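Slide 1. Right, hello everyone, can you hear me at the back? Lovely. I'm going to talk about the Peng Valley tramway, which I've been chasing through boxes of paper since October and still haven't got to the bottom of.

So it starts with a brewer's son who wanted a line from the quarry at Ziltilora down to the harbour. He'd never built so much as a shed. He sold 826 shares in the first winter, mostly to people who owed his father money (pause for laugh, if there is one).

Slide 2. The route. Point out the river crossing — they surveyed it in a drought, poor things, and the bridge came out far too low. Read the bit from the foreman's letter here, but only the first half, the second half is all about his knee. 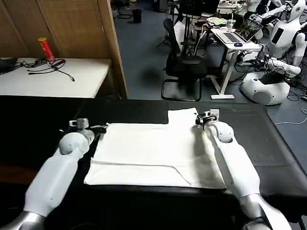 Photo: Damian Michalski

Slide 3. Money. By the second year they'd spent around 3,000 pounds and had 13 chains of track to show for it. I love the account book for this! Somebody has gone over the same column again and again in different inks. Thank Uchenna Uzor for the transcription, she did the whole thing on trains.

Slide 4. The opening day. There was a band, there was a bishop, and the engine hadn't been delivered, so they pulled the carriage with two horses. Zuzanna Śliwiński thinks the horses were borrowed from the rival coach firm. I'd like that to be true but I can't find it written down anywhere — ask if anyone here knows the coach family.

Slide 5. What's left. The embankment behind the school, one gatepost, and a dip in the lane you'll feel if you drive it too fast. Mention the walk, sign-up sheet by the door, boots please. Then questions.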